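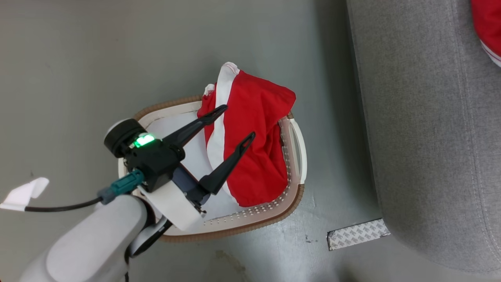
Chapter 7
Base Coats and Why Polish Sticks

I ruined a lot of manicures before I learned what a base coat does, so I'm putting this chapter ahead of the fun stuff (sorry, stampers, you're up next!). If your polish peels off in one big sheet the day after you paint, color probably isn't your problem. It's what's under it.

Your nail plate is made of keratin, in thin layers, and it has natural oil sitting on top. Polish hates oil. A base coat is thinner and stickier than color polish, so it grabs the plate and gives your color something to hold on to – and it helps keep reds and teals from staining, too.

In this chapter we'll go over:

Cleaning and drying the nail plate
Sticky, ridge-filling and peel-off bases
How long to wait between coats
Fixing bubbles

I learned most of this from Eyerusalem Fikre, who taught my first nail class in Flumodton and made us paint 23 practice tips with base coat alone before she let us open a color. I grumbled the whole way through – and then my next manicure lasted a week!

Key words: nail plate, keratin, free edge, adhesion, capping

7.1 Getting the Oil Off

Grab your remover and some lint-free wipes, and take off any hand cream first.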